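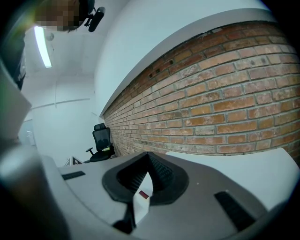
**Notas do orador — iluminação de escritórios: consumo, manutenção e substituição faseada**

Versão de 2019-04-22. Duração prevista: 20 minutos, mais perguntas.

## Diapositivo 1 — âmbito

- Dizer logo que se trata de luz geral de teto. Iluminação de emergência e exterior ficam de fora.
- O edifício de referência é o da Joncombe. Os valores medidos são de fevereiro, antes de qualquer intervenção.
- Não ler o índice em voz alta.

## Diapositivo 2 — ponto de partida

- Inventário: 2813 lâmpadas fluorescentes tubulares, das quais 2636 em serviço. As restantes estavam retiradas ou fundidas à data do levantamento.
- Explicar o balastro em duas frases. Limita a corrente na lâmpada e tem perdas próprias, que entram no consumo da luminária e quase nunca constam do orçamento.
- Os balastros ferromagnéticos perdem mais do que os eletrónicos. Mostrar a curva e passar à frente.

## Diapositivo 3 — fluxo luminoso ao longo do tempo

O fluxo de um tubo decresce com as horas de funcionamento, e o pó no difusor agrava a queda. O projeto deve partir da iluminância mantida, medida no plano de trabalho. Muitos cadernos de encargos ainda citam o valor inicial.

(Pausa. Costuma surgir a pergunta sobre a limpeza. Resposta: entra no fator de manutenção, ver diapositivo 5.)

## Diapositivo 4 — opções comparadas

- **Vodico:** tubo LED compatível com o balastro existente. Instalação rápida, mas as perdas do balastro mantêm-se.
- **Skovico:** tubo LED com ligação direta à rede. Obriga a alterar a cablagem interna e a etiquetar a luminária.
- **Rodrigues:** luminária nova completa. Custo inicial mais alto, distribuição da luz controlada de origem.

Frisar que a comparação só vale com a mesma iluminância mantida e o mesmo limite de encandeamento.

## Diapositivo 5 — faseamento

- Substituição por piso, em 4 fases, com cerca de 6 semanas por fase.
- Medir antes e depois, sempre na mesma malha de pontos e com as persianas fechadas.
- Os tubos retirados contêm mercúrio — guardar inteiros, em contentor próprio, até à recolha.

## Perguntas

Se perguntarem pelo retorno do investimento, remeter para a folha de cálculo em anexo. Depende da tarifa e do horário de ocupação, que o auditório não tem à frente.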